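Cell notes: looking after the two-arm handover bench at Vakari

Members who came to the open evening in December will remember the two-arm cell in the back bay at Vakari. It was running a handover routine then, one arm passing a small part to the other. It has since been stripped down, cleaned and rewired by Lilla Pálfi and Botond Fülöp, and several readers have asked what the work involved. Lilla sent us her notes, and what follows is a shortened version of them.

The cell had been stopping without warning. The log showed 122 stops over 2467 handover cycles, nearly all of them a lost signal from the module on one wrist or the other. The arms would freeze where they were, the controller would ask for a reset, and the next run would go fine for an hour or for a day. Botond changed the controller's power supply first, which made no difference. He then swapped the two wrist modules left for right. The faults stayed on the same sides, so the modules were cleared and attention moved to the cables.

Each module has its own purple cable that runs from the wrist back along the upper link to the base. On the old routing the cables had been pulled tight over the wrist housing to keep them out of the way. At full reach there was no slack left, and every turn of the wrist tugged at the plug. Both plugs had worn on one side. The new cables came from Skirow and are longer than the old ones, long enough to stand up in an arch above the wrist before they drop to the link. 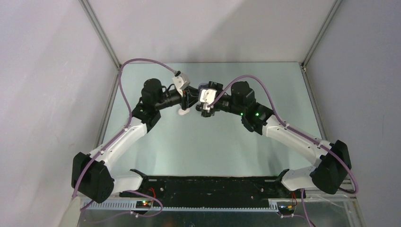
Page last changed: July 2022

The arch is the part to get right. Too low and it rubs on the housing, too high and it swings when the arm changes direction. Lilla set each one by driving both arms to the meeting point over the table, gripper to gripper, and adjusting the cable there. She then ran each arm by hand to the ends of its travel and looked again. On the right arm the cable is held to the upper link with two small clips, one near the top and one close to the elbow, and it goes around the outside of the elbow cover. The clips should hold the cable without pinching it. If you can't slide it a little with your fingers, the clip is too tight.

The elbow covers came off for cleaning and went back on. Check the edges before refitting. A fold turned under will catch, and you won't hear it at low speed.

Down at the front, the wiring runs in a slotted duct along the base, with a small electronic unit toward each end. This was the slow part of the job. Over the years wires had been added without any being taken out, and two of the old ones went nowhere at all. Botond pulled everything, labeled both ends and put back only what was in use. He also left spare length in the purple cables at the front so that a unit can be lifted out without unplugging it. The status lights on the units are worth a glance before each start — write down what they show when the cell is healthy, and keep the note where the next person will find it.

With the wiring done, the arms had to be taught the handover point again. The grippers meet just above the table, so an error in height shows up fast. Lilla teaches the left arm first and saves it, then brings the right arm in at the slowest speed with a soft test part held in the left gripper. Once the right gripper closes without moving the part, that position is saved too. The old positions were kept under another name in case they were wanted. They weren't.

The cell then ran 400 cycles with no stops. Lilla wants to see a good deal more than that before she calls it fixed, and the log will be left on through the summer.

The routine care is short. Wipe the tabletop before each session and pick up anything left on it. Once a week, look at both arches and both wrist plugs with the arms at rest. Once a month, check the clips, the rail brackets at the corners and the fasteners along the links. Don't use spray cleaner near the wrists. If the cell stops, write the time and the arm in the log before pressing reset, even if it's the third time that morning.

Spare clips and one spare cable are in the drawer marked Bergmann, under the bench by the door. The drawer label is from the old supplier and has not been changed. The Nirnbridge group has asked to borrow the wiring list for its own cell, and Botond will send a copy to any other member who wants one.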